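Evstead Tool Library
Progress report to the Plileck Fund
Prepared by Iresha Howlader
29 January 2020

Scope

This report covers the work on the catalog, the electrical safety checks and the sharpening service since the last payment. Spending is reported separately on the form supplied by the Fund. Items carried over from the previous report are marked as such.

Catalog

The old card file has been transferred to the Hyvönen system. Every lending item now has a record with its name, maker, serial number where one exists, shelf position, replacement value and loan history. Loan history before the move was entered only for items that were out on loan at the time. Older cards have been boxed and kept.

Duplicate records were the main source of delay. The card file allowed one tool to be listed under several names, so a single reciprocating saw could appear as a saw, a demolition saw and by its brand. These were merged by serial number. Hand tools without a serial number were merged by inspection at the shelf, which took longer than planned. Labels are now stamped metal tags for garden tools and printed polyester labels for everything else. Paper labels under tape did not last on items returned wet.

The public search page is working. Members can see whether an item is in and when it is due back. Reservations can be made from the page but are still confirmed by hand, as the system will accept two bookings that touch on the same day and does not leave time for inspection between them. The supplier has been asked for a setting to block this. It has not given a delivery date.

Electrical safety checks (carried over)

All corded tools were due for a check of the cord, plug, grounding and insulation. The Drollura tester was delivered and calibrated before use. Of the corded tools checked, 19 failed on first inspection. Most of the failures were damaged cord jackets near the strain relief, and the remainder were grounding faults or cracked housings. Tools with cord damage were re-corded and tested again. Five have been withdrawn and will not be repaired: the parts are no longer made, or the repair would cost more than a replacement.

Test results are held on the item record. A tool with no valid result cannot be checked out, and the desk cannot override this. The block caused some complaints in the first weeks, when the tile saws were all waiting on the tester at once. Checks are now staggered by category so that part of each category stays available.

Battery tools were outside the original scope. They are becoming a larger share of loans, and packs come back in poor condition more often than the tools do. A simple capacity check has been added at return. Packs that fall well below their rated capacity are tagged and sent for recycling. We would like to include pack replacement in the next budget and will submit a cost estimate with the May report.

Sharpening service

The service opened on schedule for chisels, plane irons, garden shears and mower blades. Handsaws were postponed. The saw vise supplied was too short for rip saws and was returned for credit, and the longer model is on order.

Turnaround is currently about 30 days against the one-week target in the grant agreement. The cause is the grinding step, which depends on one wet grinder and one trained operator. A second operator is in training. The mower blade work will move to the belt sander, with balancing on the wall pin as before — this should clear most of the queue, as blades make up the bulk of it.

Blades with cracks or with bent mounting holes are refused. The desk has a printed sheet showing the limits for each blade type.

Premises

The shelving on the north wall has been anchored and load labels have been fitted. Long-handled tools were moved from the corner bins to wall racks. The dust extraction duct was rerouted above the door and its joints resealed. Floor marking near the grinder is not complete — the paint specified does not bond to the existing sealer, and a tape product is being tried instead.

Variances from the agreement

Sharpening turnaround: off target, action described above.
Saw sharpening: delayed until the vise arrives.
Floor marking: delayed.
Catalog transfer: complete, later than planned.
Electrical checks: complete for all corded tools now on the shelves.

Next period

Work will go to the reservation problem, the handsaw service and a written inspection procedure for ladders. Ladders are now inspected by eye at return with no record kept, and the insurer has asked for one.

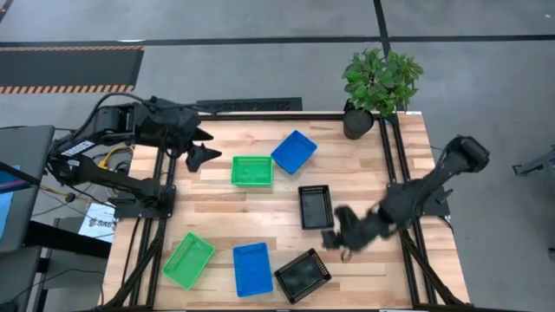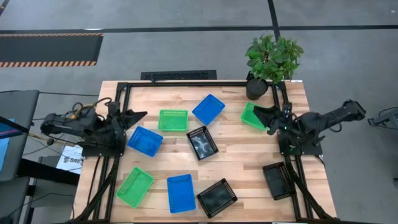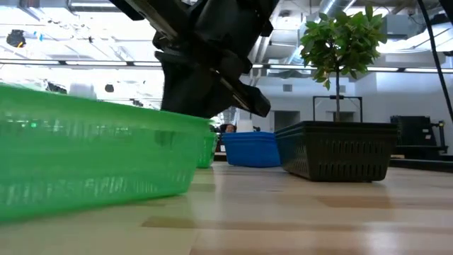
Plastic baskets on the wooden table.

Can members borrow a corded tool whose safety check has lapsed?
The catalog blocks the loan until a new passing result has been entered on the item record. Members who have reserved the tool are offered a similar one or moved to the next open date.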